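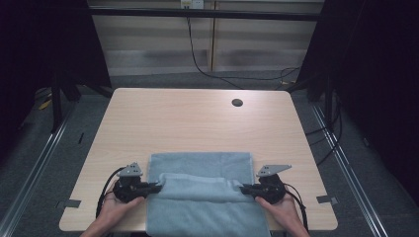
Drusine Household Help - Community Answers
Laundry and Linen > Folding and Storage

Folding bath towels to a consistent size on a small table

Posted by Salamatu Issahaku
Member since February

Good afternoon. I am responsible for the linen at Skernska, a guest residence with shared bathrooms on each floor. We keep bath towels, hand towels and bath mats, all of them terry cloth, and they are folded on one table in the linen room before being put on open shelves in the corridor. The shelves are 30 cm deep and the towels must not hang over the front.

My difficulty is with consistency. When I fold a towel alone the result is acceptable. When the work is shared between several staff members, the stacks come out uneven. Some towels are folded lengthwise first and others widthwise, and the finished bundles differ by several centimetres. The taller stacks lean and have to be redone before the evening.

The table is part of the problem. A full bath towel does not fit on it, so part of the towel always lies over the front edge while the rest is flat. I have been lifting the near end and folding it back over the part on the table, and then continuing from there. It works reasonably well, but the fold tends to bunch into a soft roll and does not lie flat, and the towel creeps toward me as I do it.

I would be grateful for advice on the following matters.

Whether there is an accepted order of folds for a bath towel which is longer than the table is deep.

How to prevent the bunching along the fold line.

Whether the decorative stripe near the end of the towel should be used as a guide. Ours have one woven in at each end, a little darker than the rest.

A larger table is not possible. The room is narrow and there are cabinets on both sides. I have permission to put small pieces of tape on the tabletop as markers, provided that they can be removed without leaving residue.

Thank you in advance for your consideration.

Ľubica Malý
Marked as helpful by the original poster

Dear Salamatu,

I supervised the linen service in a residential care setting for a number of years and our folding table was also too shallow for the larger towels. The following procedure was written up for new employees and may be adapted to your own shelves.

Preparation. Fold towels only when they are completely dry and have cooled. A terry towel taken warm from the dryer is limp and will not hold a crease, and one with any dampness left in the hems will smell within a day or two on a closed stack. Give each towel one firm shake by the short end to raise the loops and straighten the side hems.

Placing the towel. Lay it with the short end away from you, well back on the table, so that only the near portion falls over the front edge. Smooth it from the middle toward the sides with flat hands. Most of the bunching you describe begins at this stage. If the lower layer has a ripple in it, the upper layer will follow the ripple.

First fold. Take the near end by its two corners, one in each hand. Hold the corners at the full width of the towel and keep a light sideways tension between your hands. Carry the end up and away from you in an arc, and set it down on the far hem. Do not push the fabric along the surface. Pushing is what makes the roll, as the upper layer drags against the lower one and the loops catch.

If the towel is too long to be carried over in one movement, bring the end to the middle first, set it down, smooth it, and then take hold again at the new fold. Two short movements give a flatter result than one long reach.

Setting the fold. Place the side of your hand at the centre of the fold and draw it outward to the left, then to the right. A single pass each way is sufficient. Terry is thick and a sharp edge should not be expected. What you want is a fold of even thickness from one side to the other.

Second and third folds. Turn the towel a quarter turn so that a side hem faces you. Fold in thirds toward the centre, the near third first and the far third over it. The hems are now inside and the outer face is clean. Fold once more in half if your shelf requires it.

Regarding the stripe, I would use it with caution. It is woven straight across the towel and is a good check that the two ends are parallel when you bring them together. It should not be used to measure length. On our older stock the band had shrunk more than the terry on either side and the distance from band to hem varied from towel to towel.

Regarding the tape, two short strips near the front corners of the table are enough. Press each strip onto the top and turn the end down over the rim so that the corner does not lift and catch on the loops. Align the sides of the towel between the strips before making the first fold. We used a cloth tape and replaced it when the edges became dirty. I would advise against tape across the middle of the table, where the towel has to slide.

I hope this is of assistance. Please feel free to write again if the finished size does not suit your shelves.

Kvido Kadlec

With respect to the previous answer, which I agree with for the most part, I would suggest a different order. Fold lengthwise first. If the towel is halved along its length, you are handling a narrower piece and the overhang at the front is much easier to control with two hands. After that, bring the near end up to the far end, and then fold in thirds.

The lengthwise fold can be done standing, before the towel touches the table at all. Hold it by the two corners of one short end, bring your hands together, let the towel hang, and run one hand down the side hems until they match. Then lay it on the table.

I have used this method at home with no table to speak of. I cannot say how it would perform with a large quantity of linen, but for a single household it is quick and the towels fit a narrow cupboard.

Lwazi Xaba

Use less fabric softener. Softener makes the towels slippery and they will not stay in a stack, whatever way they are folded. It also makes them less absorbent. I would also recommend rolling them instead of folding. Rolled towels fit anywhere.

Comments on this discussion

Salamatu Issahaku
I thank all three respondents. Rolling was tried here some time ago and was discontinued, as the rolled towels came undone on the open shelves whenever a guest took one from the bottom row. I will, however, review the amount of softener.

I have now tried both orders. Folding the near end up first, in two movements as Ľubica described, gave the flatter result on our heavier bath towels. Kvido's method was quicker with the hand towels, which fit on the table without difficulty. For the bath towels the narrower strip was easier to hold, but the doubled thickness made the next fold quite bulky.

May I ask one further question. When the folded bundle is placed on the shelf, should the fold face outward or should the hems?

Ľubica Malý
The fold should face outward. It gives a clean front to the stack, and a guest can lift one towel without catching the edge of the one below. Should the stack still lean, alternate the direction of every second towel from left to right, while keeping a fold to the front in every case. The thickness of the side hems is then shared between the two sides. I would also limit the height of each stack. Ours was set by the weight a person could comfortably lift down with one hand on either side.

Svetozár Urban, section moderator
A brief note on the tape, as it has come up in other discussions on this board. On a wood or laminate surface, please test a small piece at the back of the table and leave it for a few days before placing it permanently. If residue remains, warm water with a little dish soap will usually remove it. Solvents should be avoided on any surface where clean linen is handled.

Members are also reminded that questions about stain removal belong in the Washing and Care section. Two replies on bleach have been moved there.

Kvido Kadlec
I accept the point about thickness. My own towels are thin and rather old, and that would explain the difference.

Salamatu Issahaku
The bundles now sit within the depth of the shelf with a little room at the front. I have written the sequence on a card and fixed it inside the cabinet door, with the words "carry, do not push" at the top, and the evening staff have been asked to follow it for the bath towels. The bath mats remain unresolved - they are too stiff to fold in thirds - and I will open a separate discussion for them.

This discussion remains open to new replies. Please read the posting guidelines before contributing.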